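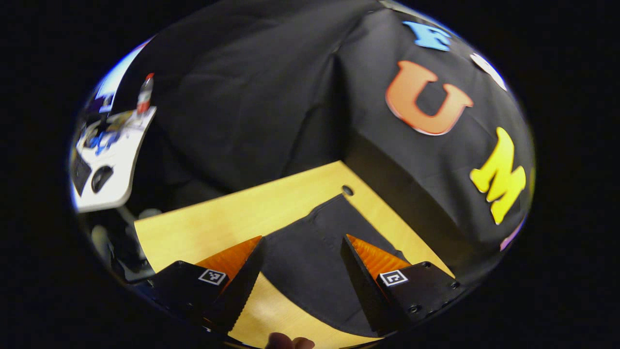 Foam letters on black fabric behind a light yellow wooden tabletop.

How to write an invitation letter for a relative's visitor visa

An invitation letter tells the visa officer who is coming, who is asking them to come, where they will stay and who is paying. It doesn't guarantee a visa, and a strong letter won't fix a weak application. A missing or careless one can slow things down, though, and it is one of the few parts of the file the host has full control over.

These steps are for people inviting a parent, sibling, cousin or friend for a short stay. They don't cover work visits or permanent sponsorship. Check the current checklist for your relative's visa before you start. If it asks for something different from what is written here, follow the checklist.

What you need before you start

Your relative's full name exactly as it is printed in their passport
Their date of birth, passport number, home address and phone number
Your own full name, date of birth, address, phone number and email
A copy of whatever shows your status: citizenship certificate, passport page or permanent resident card
The dates of the visit, even if flights aren't booked
Recent proof of income, if you are paying for any of it

Ask for a scan of the passport page and copy from that. Spelling a name from memory is the most common mistake we see at the Clillarstead drop-in desk. Pascal Albers, who runs the desk in the mornings, keeps a sheet of names that came in spelled three ways across one application.

Step 1. Agree on the facts first

Call your relative and go through the application form together. The letter and the form must say the same thing. If the form says a stay of five weeks and your letter says "a couple of months", the officer has to decide which to believe.

Settle the arrival and departure dates, the address and who pays for the airfare, food, insurance and local travel. Write the answers down and send them to each other.

Step 2. Set out the top of the letter

Put your name, address, phone number and email in the top left corner, then the date. Address the letter to the visa office handling the application. "Dear Visa Officer" is fine. Don't spend an afternoon looking for the name of a particular person.

Add a subject line with your relative's name, date of birth and passport number. Files get separated, and this lets someone match the letter to the right one.

Step 3. Say who you are and how you are related

Keep it to one short paragraph. Give your status, your job, how long you have lived at your address and who lives with you. Then state the relationship in plain terms: "Mr. Schwerdtfeger is my mother's brother" is clearer than "a close family member".

Attach proof where you have it. For a parent, your birth certificate does the job. For an uncle or cousin you may need two certificates to show the link. If the surnames have changed through marriage, include the marriage certificate too.

Step 4. Describe the visit

Give the reason, the dates and the place. If there is an event, name it and attach the evidence, such as a wedding invitation or a graduation notice. If there isn't one, say it is a family visit. People sometimes feel this isn't enough and start inventing tours and outings. Leave those out unless they are planned.

If your relative will spend part of the stay somewhere else, say so. A host in Nedatholm whose aunt will spend a week with a cousin in Prakow should give both addresses and the dates for each.

Step 5. Explain the money

This is the part officers read closely. State what you will pay for and what your relative will pay for. Use amounts. "I will cover her return airfare and have set aside 3,000 dollars for her living costs" is a sentence someone can check against a bank statement. "I will take care of everything" isn't.

Attach recent pay slips, a letter from your employer and bank statements covering several months. If a large deposit went in shortly before you printed the statement, add a line saying where it came from. Don't promise more than your income can support.

Step 6. Cover the return home

You can't prove what another adult will do, so don't swear to it. You can mention what you know: that your relative has a job to go back to, owns a home, is enrolled in a course or looks after someone. The documents for this should come from your relative. Your letter only needs to point to them.

Step 7. Sign, copy and send

Print the letter, sign it in ink and scan it in colour. Some offices want it notarised and many don't. The checklist will say. Notary fees vary a lot, so ask for the price over the phone before you go.

Scan the attachments at 200 dpi, which is sharp enough to read and keeps the files small enough for most upload pages. Give each file a plain name such as "host pay slips February". Keep a full copy of what you sent. Your relative may be asked about it at an interview and should have read the letter beforehand.

A sample opening

Dear Visa Officer,

I am writing to invite my uncle, Rainer Schwerdtfeger, to visit me at my home in Nedatholm. I am a citizen and have worked as a bookkeeper at Buschmann for nearly 2 years. My uncle will stay with me and my husband at the address above for the whole of his visit. The dates are set out below.

Length and tone

One page is enough for most visits, and a second is fine if the plans are complicated. Write the way you would to a bank. Stories about how much the family misses someone don't do any harm, but they don't help much either, and they can bury the dates.

If a visa was refused before

Don't leave it out. Your relative has to declare it on the form, and the letter should be consistent with that. Read the refusal letter, find the reasons given and deal with each one that concerns you as host. If the reason was money, attach better financial records. If it was something in your relative's own history – an overstay, for instance – get advice from a licensed consultant or a legal clinic before you apply again.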